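**Waxed canvas or full leather for daily commute? (and the strap problem)**

**erica_guimaraes**

Hello all. I am looking for a new bag for work and I have read many old threads here, but the answers are for people who travel by car. I go by train and then I walk 3 kilometers, each day, in all weather.

What I carry: a 14-inch laptop, charger, lunch box, a thin notebook, umbrella, sometimes gym shoes. My present bag is a Wodeo messenger in leather, the older model with two buckles. The leather is still very beautiful. The problem is the strap. The stitching at the left ring opened, I had it repaired, and it opened again four months later in the same place.

I consider two options:

- Plukalora roll-top in waxed canvas, with leather base
- Remeck briefcase backpack, full leather, the one with the zipper that goes all around

Which one would you take for rain and walking? My budget is 500, I can go a little over if there is a good reason.

Érica

---

**strapless_in_november**

Canvas, no question. Full leather backpacks are heavy before you put anything in. I sold mine after one winter.

---

**a.peixoto**

I must disagree a little with the post before me. It depends very much on the leather. A thin leather with a coating is not so heavy, and waxed canvas with a leather base is also not light when it has the lining and the laptop sleeve. I have weighed both kinds in the shop and the difference was small.

For the rain, canvas is good when the wax is new. After a year you must wax it again, and many people never do this. Then the water comes in at the shoulders, where the straps are sewn.

About the strap of the Wodeo: was it repaired with the same holes? If the shoemaker used the old holes, the thread has nothing strong to hold. It must be a new piece of leather behind, or new holes a little lower.

Anderson Peixoto

---

**erica_guimaraes**

Thank you Anderson. I looked and yes, I believe it is the same holes. The shoemaker was very fast, he did it while I waited. Maybe too fast.

Do you know if the Remeck has the strap sewn into the seam or only on the surface? I can't see it from the shop photos.

---

**tannin**

The Remeck is in the seam at the top and riveted at the bottom. Mine is from the first series. The rivets left a green mark on a light coat once, so check them. Otherwise no complaint. The all-around zipper is annoying on a train, by the way. Open it too far and your lunch is on the floor.

---

**strapless_in_november**

> I have weighed both kinds in the shop and the difference was small

Empty bags, I guess? Weight of the bag itself matters more when you are already carrying a laptop and shoes. And a leather back panel makes you sweat on a long walk. Canvas too, but less.

---

**a.peixoto**

Empty bags, yes. I agree about the sweat. But the bag of Érica will be used with a coat for half of the year, and with a coat you don't feel the back panel so much. I would look first at the width of the straps. Under a certain width they cut into the shoulder, and then it is the same if the bag is canvas or leather or gold.

---

**quietbuckle**

Has anyone compared the Medeiros? It is in the same price class and the straps are very wide. The laptop part can be taken out, so on the weekend it is an ordinary bag. I have it in dark brown since spring.

The only negative point for me: the inside pocket is too low, my phone disappears under everything.

---

**erica_guimaraes**

I did not know the Medeiros. I went to see it after work today, there is one shop here that has it. The straps are really comfortable. The woman in the shop put some weight inside, so I could walk up and down the stairs with it. It is over my budget, but not by much.

Now a second question, I hope it is allowed in the same thread. If I buy leather, how do you take care of it? With the Wodeo I used a cream from the supermarket and it became dark in some places.

---

**tannin**

Supermarket cream is usually for shoes and has color or silicone in it. Get a neutral one. Twice a year is enough. People kill their bags with too much cream.

---

**a.peixoto**

I do it in this way, and my oldest bag is now 10 years in use:

1. Empty the bag completely and shake out the corners. Sand and crumbs act like sandpaper on the lining.
2. Wipe with a cloth that is only a little damp. Let it stand for one night, not near the heater.
3. Take very little neutral cream on something soft. An old terry sock is better than the sponge they sell with it, the sponge drinks half of the cream.
4. Start at the bottom of the bag, where a mistake can't be seen.

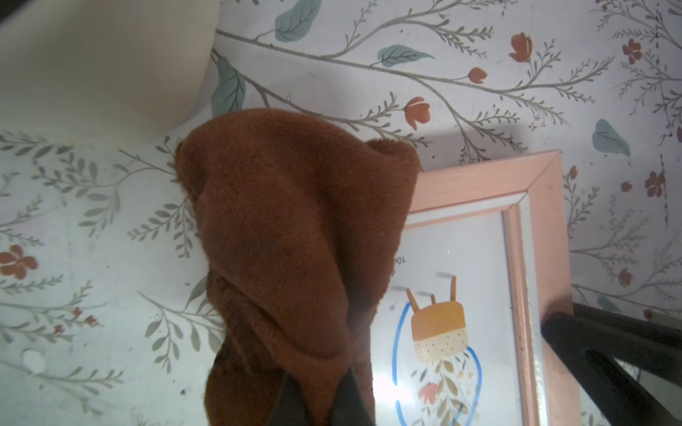

5. Work in small circles, and go over the strap ends twice. They bend the most, so they dry first.
6. Wait an hour, then polish with a dry part of the cloth.

When the bag became wet in the rain, put newspaper inside and change it in the evening. Don't use the hair dryer.

---

**strapless_in_november**

Small thing, but I wouldn't use anything terry on soft leather. It leaves fluff in the seams and you need a brush to get it out. Old cotton T-shirt, always.

---

**a.peixoto**

On very soft leather you are maybe right. On the smooth one I never had fluff. I wash the sock several times before I use it for this.

---

**quietbuckle**

T-shirt for me too. And please test the cream on the inside of the flap, the Medeiros brown gets darker quickly. Mine has a spot as large as a coin.

---

**tannin**

Spots like that get lighter after a few weeks in most cases. Mine did.

---

**erica_guimaraes**

Many thanks to all. I decided for the Medeiros, in black, so maybe the spots will not be visible. The Wodeo I will take to a different shoemaker and ask for new leather behind the ring, as Anderson wrote. If he does it well I keep it for the days without gym shoes.

One more thing, does somebody know if the removable laptop part of the Medeiros closes with a zipper or only with the flap? I forgot to look in the shop.

---

**quietbuckle**

Flap with a magnet. It holds well, but I would not turn it upside down.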